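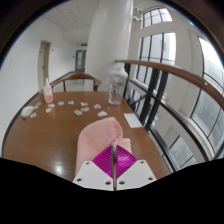

Figure 3. Towel task at the landing table, seen from the hand-held gripper. The pink towel is in the grip and small pale pieces are spread over the tabletop.

3.2 Collecting the table examples

I did most of the collecting for this part myself, with Yayra Yakubu taking over whenever my wrist gave up (it gave up more than I'd like to admit). We recorded 1176 examples of the towel task, and we kept all of them in one pool, which we call Skurdale in the rest of the paper. An example starts when the fingers first come into range of the cloth and stops when the person holding the gripper says "done" out loud. We tried a foot pedal first and hated it!

The towel in Figure 3 is a good one to learn from, and also a pain. It bunches up, it folds over the gripper, and its fuzzy edge never sits the same way twice. I'd been picking it up by a neat corner every time, and Zuweira Abubakari, who was checking my recordings, told me pretty bluntly that I was teaching the model my own habits. So we changed the rules. From then on we grabbed the cloth wherever it happened to be closest, even if that meant an ugly pinch in the middle of a fold.

We left the bottle, the mouse and the lidded container on the table along with the small pieces. I wanted the model to see a tabletop with stuff on it, windows behind it, and glare on the varnish. Our older Odoi recordings were made against a plain backdrop, and the model we trained on them got lost the minute we moved it near daylight.
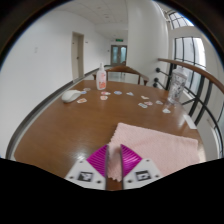 How many examples did one person record before taking a break?
We stopped after 40 examples, or after 30 minutes if that came first.

We picked those limits after looking back at my early recordings, where the later ones got quick and sloppy. I'd stop lining up the fingers and just sort of lunge. Eight of those were so bad that we recorded them again from scratch, and the count given earlier includes only the new versions.

Labels were added afterward by Zuweira, working from the recordings alone and without asking either of us what we'd meant to do. Each one got a start point, a grip point and a short note in plain words. The notes are kept with the recordings, spelling mistakes and all.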